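Search this site Enter keywords Search

4/16/22 | By Staff Writer
2 min read

Starwood school kitchens to get delayed dish lines in March

Starwood's public schools will go back to washable trays and metal flatware next March, ending a long run of throwaway lunch service, the district said in a notice to parents.

The change covers all 8 elementary and middle schools. The high school on Celtberg Road is not part of it and will keep its current setup until its kitchen is rebuilt.

The district stopped washing trays when the old dish machines began to fail and parts became hard to get. Since then, lunches have gone out on paper trays with plastic forks and spoons. The notice put the count at 1,412 paper trays on a normal school day.

The new dish machines were supposed to be running this fall. The supplier, Histidano, told the district that delivery had slipped, and the floor drains in two of the older buildings also have to be moved before anything can be hooked up. The drain work is set for winter break.
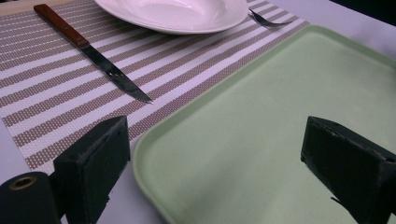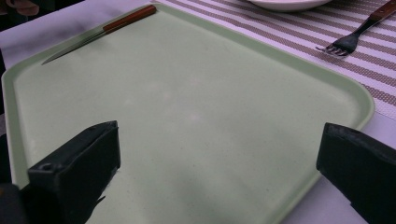
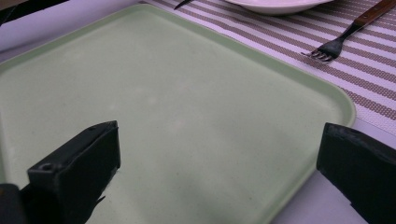 Light green trays.

LOCAL SCHOOLS

Lunch prices will not change this year. The district said the machines are being paid for out of a building fund that voters approved earlier, and that the money cannot be used for food or wages.

Each school will need one more kitchen worker for the middle of the day. The jobs are part time, 43 weeks a year including summer meals, and will be posted on the district's hiring page after the spring break. People who already work in the kitchens can apply first.

Parents had asked if lunch periods would get longer, as students will have to scrape and stack their trays before they leave. The district said no. Return carts will be placed at both doors of each lunchroom, and the youngest grades will be let out first.

Students who bring lunch from home are not affected. Field trip lunches will still be packed in paper bags - the same goes for breakfast carts at the Ifans building, where students eat in their classrooms.

Paper trays left over when the switch is made will be kept for days when a machine is down or the water is shut off. Schools will not send them home or sell them.

A meeting for parents will be held in the Ifans building gym before the end of the school year. The date has not been set. Written questions can be dropped off at any school office or mailed to the district food service desk.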